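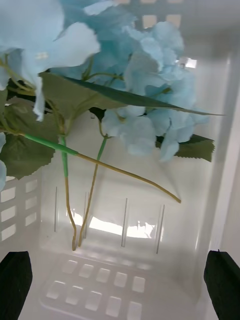 Photo: Tímea Veres / Gistano

Filed under: Data cards › Household › Artificial flowers

# Gistano Stems

Welcome, and thank you for reading the card before downloading (so many of us don't!). Gistano Stems is a collection of over 1000 close-up photos of artificial flowers and the white plastic baskets we keep them in. It grew out of a sorting job at the Denport workroom one November, when we wanted a sensible way to put blue hydrangeas and red roses away without crushing the petals.

## What's in it

Most photos show flower heads, leaves and stems from very near, so expect soft focus on the closest petals. The folders are:

- `hydrangea/` – pale blue heads, with foliage
- `rose/` – red heads, green stems
- `basket/` – wider views of baskets on a table
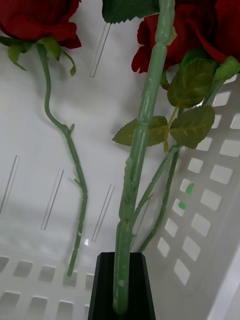
Labels were written by hand, and we tried to use the words a person tidying at home would use: head, stem, leaf, basket. Where two stems cross we labeled each one separately, which took far longer than we had planned – my apologies to everyone at Darnbridge who waited on the second batch. A leaf gets its own label only when you can tell which stem it belongs to.

## Known gaps

There are 80 photos with no stem label at all, listed in `unlabeled.txt`. Version 2 fixed the spelling of "hydrangea" in the older files, so please don't mix it with the first release. The Kristiansen baskets are still missing and I'd love to add them. 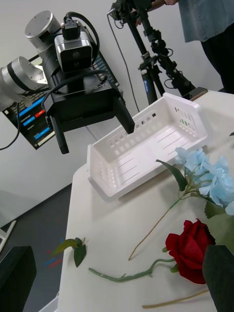 **Can I use only the rose folder?**

Each folder has its own label file, so you can take the roses and leave the rest. Just copy `terms.txt` along with them.

Corrections are very welcome, even tiny ones. Write to Tímea Veres at the workroom and please include the file name.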